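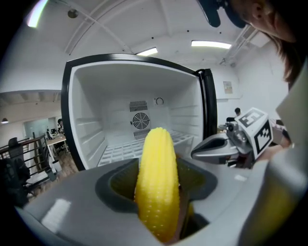 Fridge smells like plastic even though it's brand new, how long does this go on?

Posted in Kitchen & Appliances, March 20, 2026

frostyknees
So we finally got rid of the old fridge that came with the house and ordered a new one from Manninen. It cost us $657 on sale and I was so happy with it for maybe an hour. Then I opened the door after it had been running overnight and wow, the smell! Kind of like a new shower curtain mixed with warm glue. I've wiped the whole inside with dish soap and water twice now, took the shelves out and did those in the bathtub, and left an open box of baking soda in there. It's been 5 days. The butter already tastes weird and I threw out half a loaf of banana bread that tasted like a pool toy.

The freezer part isn't nearly as bad, for some reason. I'm mostly putting stuff in a cooler at the moment and buying ice, so I'd love to be done with this. Do I just wait? Is there something stronger than baking soda that's okay around food? The store says I can still return it, but they'd charge me for the pickup and I really don't want to go through the whole delivery thing again (they had to take our back door off the hinges).

mapleandmop
Oh I feel for you, we had the same thing when we moved to Gadau and bought everything new at once. The whole kitchen smelled like a car dealership.

What got ours to go away was heat and air, more than scrubbing. Unplug it, take everything out, prop both doors open with a rolled-up towel and leave it that way for a full day and night. Put a fan on a chair in front, pointed right in. If you've got little kids or pets, block it off or keep the kitchen door shut while you do this, please. After that, wash it again with a quart of warm water and two tablespoons of baking soda mixed in, and don't skip the rubber seal around the door. Ours held on to the smell way longer than the walls did. Get a cloth down into the folds, then dry it.

Also look for leftover packing tape and that clear film they stick on everything. I found a strip under the crisper drawer a month later and felt pretty silly.

Once it's running again, try activated charcoal, the kind they sell for fish tanks. I poured some on a cookie sheet, put it on the middle shelf and ran the fridge with nothing else in it for a couple of days. It did a lot more than the open box ever did. And keep your butter in something with a real lid for a while, because butter soaks up everything.

If it's still strong after two weeks I'd call the store before the return window closes. Get them to write down that you called.

tinroof23
coffee grounds. bowl of em, dry. worked for my brothers fridge and that one had shrimp in it

oldporchlight
I'd go with the airing out too. One thing to add: check that it isn't coming from the back. Pull it out a bit and sniff near the bottom, down by the drip pan if yours has one you can get to. On mine the smell was coming from there and drifting around, and I'd been washing the inside over and over for nothing. If it smells like something burning or hot wiring, unplug it and call for service.

Skip the bleach, by the way. I used it on a fridge when I lived in Farkemthorpe and traded one smell for another. And please don't use vinegar and bleach together, ever.

frostyknees
Thanks everybody! Found tape behind the bottom drawer, so there's that. Doors are open, fan is going, and I'm off to get charcoal in the morning. The coffee is next if that doesn't do it.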